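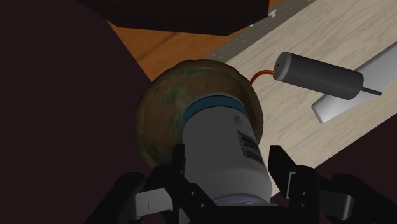
**Paewai Swap Library opens its doors for a second season, with more shelves and longer hours**

PAEWAI, March. The Paewai Swap Library is back! After a winter spent sorting, cleaning and repainting, the library reopens Monday at 10 a.m. in the old feed store on Wasasard Road, with twice the floor space it had last year and a new repair bench by the front windows.

The idea is the same as it was when the library started in a borrowed garage. Anyone can bring in household things they no longer use, and anyone can take things home. Kitchenware, hand tools, camping gear, jars, lamps, board games, picture frames and odd lengths of board all have a place on the shelves. You don't need to bring something in order to take something.

"Last season we kept running out of room by lunchtime," said Leonilde Frade, who coordinates the library. "People would come in with a box of canning jars and we'd be stacking them on the windowsill. Now there's a proper aisle for jars, and I'm very happy about that aisle."

The first season ran for 14 weeks. In that time, 309 households signed up for a free library card, many of them from Paewai itself but a good number from Bikimgate and the farms along the river. The card is good for life and doesn't need to be renewed. If you have one from last year, it still works, and if you've lost it, just give your name at the desk.

**What's new this season**

The biggest change is the space. The feed store had been closed for several years when its owner, Vaughan Trevaskis, offered it at a rent the library could afford. The loading dock at the back now has a ramp, so larger items like bookcases and bicycles can come straight in off the truck.

"My grandfather sold oats out of that building," Trevaskis said. "The scale is still bolted to the floor. I told them they could have the place if they left the scale where it is, and they've put a fern on it."

The second change is the repair bench, open Wednesday evenings from 5:30 to 8. Alby Tomoana, a retired appliance mechanic, will be there most weeks to help with toasters, fans, lamps and small radios. Visitors do as much of the work as they feel comfortable doing, and Tomoana talks them through the rest. Please bring the cord and any loose screws along with the item (a sandwich bag is perfect).

"A lot of the time it's a fuse or a bit of lint," Tomoana said. "I like it when somebody comes in sure that a thing is dead and walks out carrying it under one arm."

The third change is a loan shelf for things that most homes only need once in a while. It starts with 55 items, including a pressure canner, a carpet cleaner, two folding banquet tables, a tile cutter, a cider press and a very large soup pot. Loans last one week and can be extended by phone if there's no waiting list. The cider press already has a waiting list, so put your name down early if you have apple trees.

**Kids' table returns**

The Saturday kids' table was a favorite last year and it's coming back in a bigger corner. Kiri Pirihi, who teaches fourth grade at Paewai Elementary, will run it from 10 a.m. to noon with help from older students. Children can build whatever they like out of lids, cardboard, bottle caps, fabric scraps and string, and take it home afterward. Last summer's projects included a marble run that went down the front steps, a family of egg-carton crocodiles and a working sundial.

The table could use more of the following, and donations can be left in the blue bin beside the ramp:

- clean yogurt tubs with lids
- buttons, any size
- cardboard tubes
- leftover yarn
- masking tape

**What to bring, and what to leave at home**

The library takes most things that are clean and that one person can carry. Items don't have to be perfect, but please tape a note to anything with a fault so the next person knows what they're getting. A kettle with a stiff lid will find a home very quickly if the note says so.

The library can't accept mattresses, car seats, paint, medicines, propane bottles or large electronics. The county transfer station in Bikimgate takes most of these, and the desk has a printed list of its hours. Clothing is also outside what the library can handle, though the Tesel Thrift Room across the street is always glad to have it.

**Opening day**

Monday's opening runs until 6 p.m. There will be coffee and scones, a short welcome at 10:15, and first pick of the shelves for everyone who walks in. Parking is free in the gravel lot behind the building, which holds 60 cars, and the Number 3 bus stops right outside.

"We had such a good time last year," said Ashton Tawhiri, who built the new shelving. "I met neighbors I'd been waving at for ages and never talked to. One of them gave me a waffle iron, and now I make waffles every Sunday. Come and say hello, and come and look at the shelves, because I'm proud of the shelves."

**Regular hours**

Monday, Wednesday and Friday: 10 a.m. to 6 p.m. (repair bench until 8 on Wednesdays)
Saturday: 9 a.m. to 2 p.m.
Closed Tuesday, Thursday and Sunday

**Press contact**

Leonilde Frade, Coordinator, Paewai Swap Library, Wasasard Road, Paewai. Reporters and photographers are welcome any time the library is open. Interviews with repair bench visitors can be set up by asking at the desk.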